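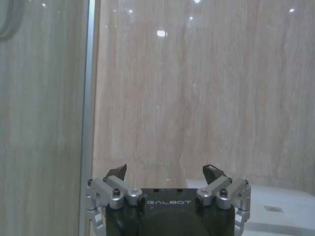
Guides > Workplace > Robots on shift

Start Guides Templates Ask us Contact

Getting a hotel team ready to work beside a robot

We run the housekeeping and spa side of the Clastier, a hotel in Gromham with a pool, treatment rooms and far too much polished stone to wipe down. In October we started sharing the work with a mobile robot that picks things up and carries them: rolled towels, slippers in their paper sleeves, empty water bottles, the little trays from the treatment rooms. I love it. I also made a fair few mistakes getting it into the rota, and this guide is what I'd hand to myself if I could start over.

It's written for supervisors and team leaders. The engineers will have their own paperwork for setting the machine up, and you should let them get on with that. Your part is the people and the jobs.

What you need before you start

A floor plan you can scribble on. A pad of sticky notes in two colours. The person who knows the building best, on shift and paid for the time (ours was Seija Rissanen, who has worked the spa since it opened). Someone from the supplier who can say no. And 60 minutes a day for the first week when neither of you is expected to fold, fetch or clean anything.

That last one is the thing hotels try to skip. Please don't! We tried to squeeze it in between check-outs on the first two days and learned almost nothing.

Step 1. Walk the job and write it down

Follow one person through a whole shift and put every task on a sticky note. Small tasks too. "Take bottles from pool edge" is a note. "Notice that a guest looks lost" is a note as well, and so is "tell reception the steam room smells odd".

Use one colour for things with a hand and an object in them, and the other for everything else. When Seija and I did this the wall of the linen room was covered, and the second colour was winning. I had been supervising that job for years and couldn't have told you half of what was up there.

Leave the notes up for a few days. People add to them on their way past, and they'll correct each other's wording, which saves you a meeting.

Step 2. Choose one dull job

You'll be tempted to choose the job that shows off best in front of guests. Choose the one that gets sighed at. For us that was restocking the towel shelves. We get through 2000 towels in a busy week and every one of them used to be carried by hand from the linen room, along the corridor and down to the pool.

A good first job has these marks:

- the objects are much the same size each time
- there is a clear place they come from and a clear place they go
- a dropped one costs you nothing but a wash
- it happens at a quiet time of day

Glassware fails on the third point. Irfan Yousafzai, who manages the bar, asked very nicely whether he could have it for clearing tumblers, and the answer for now is still no.

Step 3. Look at the room the way the gripper has to

This was my favourite bit. Ask your engineer to show you the view from the wrist camera, if your machine has one, and stand next to them while the robot goes through its stops slowly. Bring the whole shift in, a couple at a time.

You start seeing your workplace quite differently. Glossy stone throws the ceiling lights back as bright spots. Glass panels let you see the surface behind them with a slightly different colour. A pale shelf against a pale wall can be hard to make out, and we'd been putting white towels on ours.

Don't try to fix anything during this session. Take notes and try changes one by one afterwards. We tried a dark mat under the towel stacks, then moved the stacks a hand's width from the wall, then dimmed one row of lights in the early morning. The mat helped the most and cost the least. Dimming the lights did very little, and the cleaners disliked it, so we put them back.

Also check the edges of things. A glass panel with a metal edge is easy enough for staff who pass it every day, but mark it clearly on your floor plan and make sure the engineer has it on theirs. Compare the two plans side by side. Ours disagreed about a door.

Step 4. Agree who is in charge of it, hour by hour

Write a name on the rota for every hour the robot is running. It needs to be a person, with a first name, who is in the building. "Spa team" won't do. If a guest asks a question or the machine stops in a corridor, everybody should be able to say whose it is without looking it up.

Being the named person counts as work. We take one task off their list for each hour they hold it. In the beginning I forgot this, and Jessie MacBrayne came to me at the end of her shift with her full list undone and a very fair complaint. She'd spent the morning answering guests' questions and moving a laundry trolley out of the way.

Teach everyone these things, whether their name is on the rota or not:

1. Where the stop button is, and that pressing it is always fine.
2. Keep hands out of the fingers, open or closed. If something needs taking from the gripper, stop the robot first.
3. How to ask it to wait.
4. Who to ring.
5. What to say to guests.

Let each person press the stop button while it's moving. Everyone. It changes how people stand around it straight away, and you can see their shoulders come down.

For number five we wrote one sentence between us: "It's bringing the towels, and I'm here if you need anything." You'll want your own.

Step 5. Run it in the quiet hours first

We ran from six in the morning until the pool opened, for two weeks, before any guest saw it. Keep a notebook at the linen room door. Ours had four columns: time, what it was doing, what went wrong, what we did. Dionysis Liapis, our night porter, is a brilliant note-taker and his entries were worth more to the engineer than anything I wrote, as he put down where he'd been standing and which doors were open.

Sample entry, copied from the book:

06.20. Third shelf. Took hold of two towels as one, put both down in the right place. Left it. Fine by me.

Make sure the notebook gets read. The engineer went through ours each afternoon and wrote an answer next to every line, even when the answer was "don't know yet". Staff kept writing in it as long as the answers kept coming. For three days in the second week nothing came back, and the entries dried up at once.

Step 6. Decide what happens to the time

Do this before the robot is any good. If you wait, the time will quietly vanish into the rota and people will think, quite reasonably, that they're being trimmed.

Go back to your sticky notes. Take down the ones the robot does now and look at what's left, then ask the team which of those they never get to do properly. Our list had five things on it. The two that won were checking in on guests in the relaxation room and training newer staff on the treatment room set-up, which had always been done in a rush.

Get it in writing from whoever does the budgets. We have a short note that says hours stay as they are until the spring review, and that the team will be part of that review. It doesn't promise anything after that, and I told everyone so. A couple of people are still uneasy, and I'd be a poor supervisor if I tried to cheer them out of it. They have a point.

Carrying is also exercise, rhythm and a bit of peace for some people. Seija liked the towel run. She still does the evening one by hand, and the robot charges while she does it.

Step 7. Review after a month

Sit down with the notebook, the rota and a pot of tea. Ask:

- Which job would you give back to a person?
- Which job would you add?
- Has anybody's day got worse?
- Are sore backs and wrists any better?
- What do guests say when we aren't prompting them?

We gave one job back. Collecting slippers looked perfect on paper, but guests leave them under loungers and behind plants, and somebody had to go round after it anyway. We added the early bottle collection, which is going well.

If you're short of time

Do steps 1 and 4. The rest can be patched up as you go, and I say that having patched up quite a lot of it. The blank task sheet and our notebook columns are on the Templates page, and you're welcome to change them to suit your building. If you try this somewhere with carpets I would love to hear how you got on with the stacks and the mat, as we've only got stone and tile to go by.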